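Udley Daybed Cushion and Runner Set
Sold by Arberg Home
Listed 15 Jan 2018

The Udley set is made for low daybeds and platform beds with a fixed wooden back. It comes as 2 flat pillows and one runner. The covers are woven cotton, printed on one side, with a plain back and a zipper along the short edge. The pillows ship filled and the runner ships folded.

Patterns change with the season. The Bisht prints are the bright ones, and the Trastuvico prints are darker and hide marks better. You can mix the two in one order at no extra charge. Put your choice in the notes box at checkout.

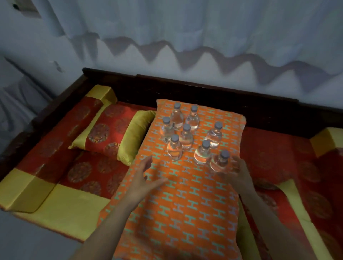

Turquoise pattern on an orange pillow.

Filling and firmness

Each pillow holds 700 grams of polyester fiber. It is a firm fill and takes a few weeks of use to soften. If you want a softer pillow, open the inner lining and take out a handful or two. Keep what you take out, as the fill settles over time and you may want to put it back.

The runner has no padding. It goes over your own mattress or seat pad, which should be no thicker than four inches for the sides to tuck properly.
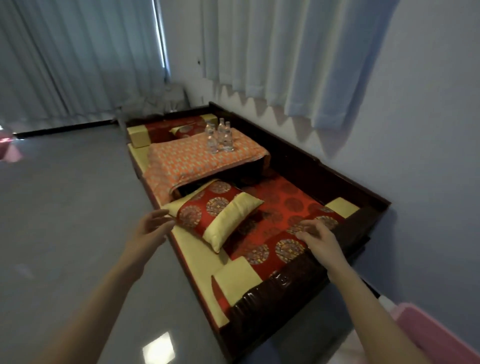
One buyer wrote in November that the runner slid around until she put a rubber rug mat under it, and that it has stayed put since. She took off a star for the zipper, which she found stiff.

We have since changed the zipper. Sets from the new batch have a larger pull tab.

Care

Wash covers cold, inside out, with like colors. Line dry. Iron on the plain side only. Do not wash the filled pillows. Spot clean the lining with mild soap.
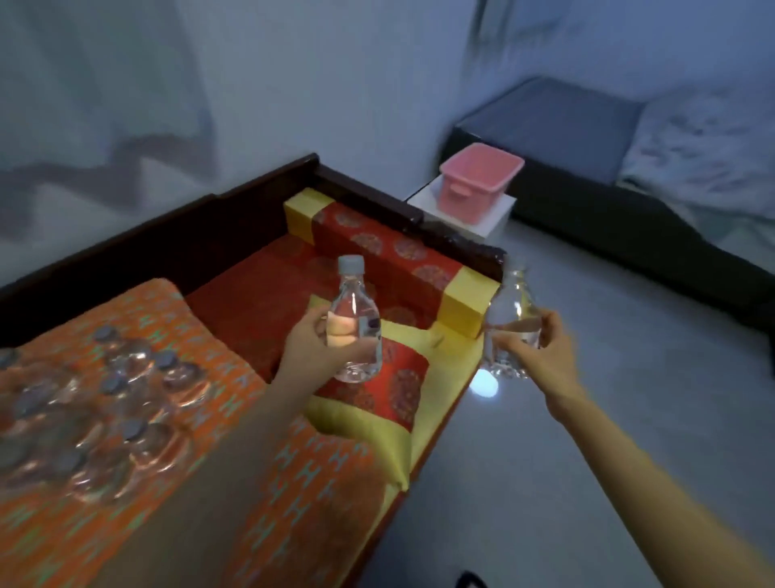

Daybed with a dark brown wooden frame and raised back rail.

Price and stock

Full set: 3,187
Runner only: 2,000
Spare pillow cover: 700

Prices are in rupees and include tax. Daybed and seat pad not included. Unused sets can be returned in their original bag. Washed covers cannot be returned.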